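We use cookies to improve your experience. By continuing to browse this site you accept our use of cookies. Manage preferences | Accept

Is recycled fleece worth the fuss? We put it to the man who sells it

Friday, January 25, 2019

Jhonatan Cuervo has a theory that Australians own too many jackets and look after none of them. He has held it for six years, which is how long he has been running Temura, a two-room workshop that mends, relines and resells fleece clothing. I have a theory that most mending businesses are a way of charging people to feel better. We agreed to meet and see whose held up.

He starts with the numbers, which I had asked for by email and half expected not to get. Last year Temura took in 1,129 garments. Of those, 900 went out again. The rest were cut up for patches or, he concedes, thrown away.

"People want me to say nothing goes in the bin," Cuervo says. "Plenty goes in the bin. A fleece that's been through a hot dryer fifty times is finished. The pile clumps, the backing goes stiff, and I can't give that back to anyone with a straight face."

I ask what the 900 really needed. A cynic might suppose they needed a wash.

"Some did," he says. "We charge six dollars for that, and we tell them it was a wash."

The bulk of the work, he says, is in the edges. Fleece itself doesn't fray much, so a maker can get away with very little finishing, and the cheap ones do. The better ones run a binding around the collar, the cuffs and the front opening, and it's the binding that cops the wear. It gets grabbed, it gets chewed by zips, it gets yanked over heads by children.

"Look at the trim before you look at the fluff," Cuervo says. "Everyone strokes the fluff. The shop wants you to stroke the fluff. I look for puckers, because a pucker means whoever was feeding the machine let the tape get ahead of the cloth."

Does a pucker matter? He shrugs. On its own, no. It won't let the cold in. He does think it tells you how fast the thing was sewn, and he unpicks it if the customer is paying for a full rebind. If they aren't, it stays.

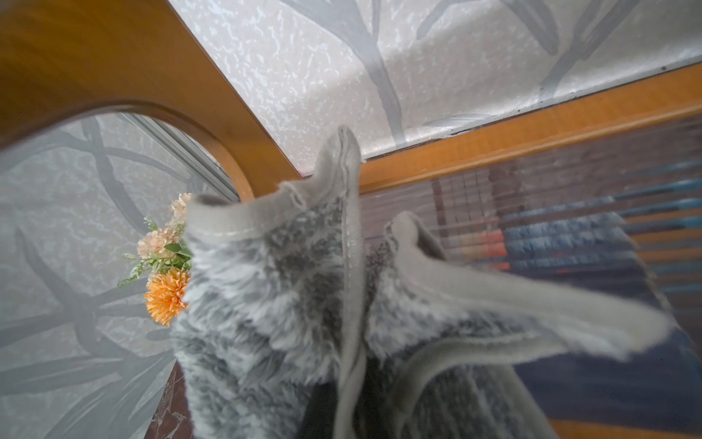 The trouble with shaggy grey

The shaggy, mottled sort of fleece is what people bring in most, he says, and grey with white through it is the favourite colour by a long way. He puts this down to dogs. I suggest it might be down to shops stocking grey. He allows that.

Shaggy pile hides a bad repair beautifully, which is where my scepticism gets its second wind. If nobody can see the mend, how does the customer know there was one?

"They turn it inside out," he says. "I tell them to. I can hide anything from the front - a burn, a tear the length of your hand. The back won't lie for me."

The tape Temura uses comes from a supplier called Ozoliņš. The thread is Fullon. Cuervo is loyal to the first and lukewarm on the second, which he says is fine on straight runs and snaps on tight curves when the machine is warm. He bought 400 spools of it in July at a discount and is still working through them.

"That was a dumb purchase," he says. "Put that in."

His one real grievance is with Sindisis, the label that has lately begun selling "heritage mended" fleeces at a good deal more than he charges. He bought one and took it apart on the bench. By his account the patches had been sewn onto new, undamaged cloth.

"There was no hole," he says. "They'd mended a jacket with no hole in it."

I haven't seen the jacket, and he admits he has since used it for parts, so readers can weigh that one for themselves. Sindisis had not replied to my questions by the time this went up.

I push him on the larger claim, the one painted on the workshop door, that mending a fleece is better for the planet than replacing it. Fleece is mostly plastic and sheds fibres in the wash. Keeping it going for another ten winters means another ten winters of washing.

He doesn't have a tidy answer and doesn't pretend to. He tells customers to wash less, in cold water, and to hang the thing on the line. He doubts many of them do it.

"If you'd asked me in the first year I'd have given you a speech," Cuervo says. "Now I say it's a jacket, you liked it enough to bring it in, and it's cheaper than a new one."

A full rebind takes him most of an afternoon. I left him my own fleece, a navy one with a split cuff, and paid in advance. He rang two days later to say the zip was on its way out as well, and did I want a quote for that.

Enjoyed this story? Sign up to our weekly newsletter. You can unsubscribe at any time.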